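Tabletop Sorting with a Single Arm: Project Report, Spring Term

Robotics Project Course, Girmont Technical College
Report author: Mudassar Sethi
Team name: Poltero

1. Objective

The task set by the course was to have one arm with a two-finger gripper move play food and dishes between containers on a table, following a short typed command such as "put the banana in the colander." The team was given the arm, the gripper, one workstation and the use of a bench in the Bautista building. Object choice, table layout, training method and test protocol were left to us.

We limited the project to pick-and-place. Opening doors, pouring and stacking were dropped in January, after the first planning review, when it became clear that the demonstrations alone would take most of the lab hours.

2. Prior work in the course

Last year's team, Brustitberg, used fixed waypoints and a taught position for each object. Their report gives good results when nothing is moved and a near-total loss of performance when an object is shifted by more than the jaw opening. Their gripper driver was reused here with two changes: the close command now returns the measured jaw width, and the timeout is set in a config file instead of the source. Their calibration routine was not reused. It assumed a camera bolted to the table, and we wanted the option of changing viewpoints between sessions.

3. Data collection

Demonstrations were recorded by driving the arm by hand controller. Each recording contains joint positions, jaw width, camera images and the command text. We recorded 3000 demonstrations. A recording was discarded if the operator aborted, if the object left the table, or if the image stream dropped frames during the grasp. After this step 2924 remained.

Most of the discarded recordings came from the first two weeks. The cause was a loose network connector, and the operators did not notice it until the logs were checked. A frame counter was then added to the recording script, which now stops the session when a gap is detected — this should have been there from the start.

Commands were written by three team members without a shared word list. As a result the same item appears under several names in the data. We left these as they were and only corrected spelling.

4. Model and training

The policy takes the current image, the joint state and the command, and outputs a short sequence of arm motions plus a jaw target. Training ran overnight on the department machine. Three settings were compared:

Short sequences, image only
Short sequences, image and joint state
Long sequences, image and joint state

The second setting was kept. Long sequences gave smoother travel but reacted late when the first grasp missed. Leaving out the joint state caused the arm to stop above the table in a few layouts and stay there.

5. Table layout

Objects were placed by hand before each block of trials. The rule was that every item named in the block's commands had to be reachable without the arm crossing its own cable loop. Items not named in a command stayed on the table as distractors. Orientation was free, so cups and bottles could be placed on their sides.

The colander was kept near the middle of the table. Its rim is low enough for the jaws to pass over with an object held, and the perforated base gave the depth estimate less trouble than the plates did. 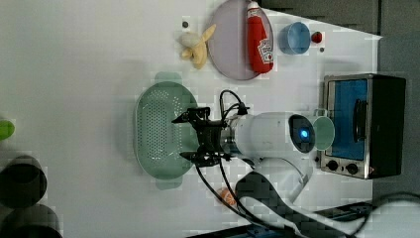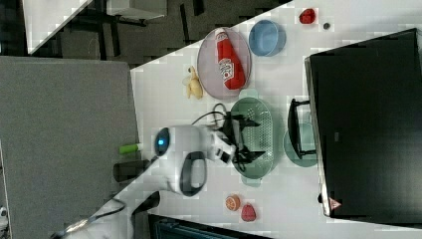
Gripper over the green colander, with the toy banana and the ketchup bottle among the other items on the table.

6. Results

The final test used 14 commands, each repeated over several layouts. The overall success rate was 93 percent, where success means the named object came to rest in or on the named container and no other object was knocked off the table.

Failures fell into two groups. In the first, the jaws closed on the edge of a round object and it rolled away. In the second, the arm picked the correct object but released it early, over the rim of the container. Wrong-object picks were rare and came mostly from commands using a name that appears only a few times in the data.

7. Open problems

Cable routing remains poor. The loop at the wrist limits rotation in one direction, and the software limit we added is stricter than the hardware needs. A clip further back on the arm would free some of this range.

The reset between trials is manual and takes longer than the trial itself. A scripted reset was started but not finished.

The command names should be cleaned before next year's team adds to the data. The list of duplicates is in the project folder, in the file with the command log.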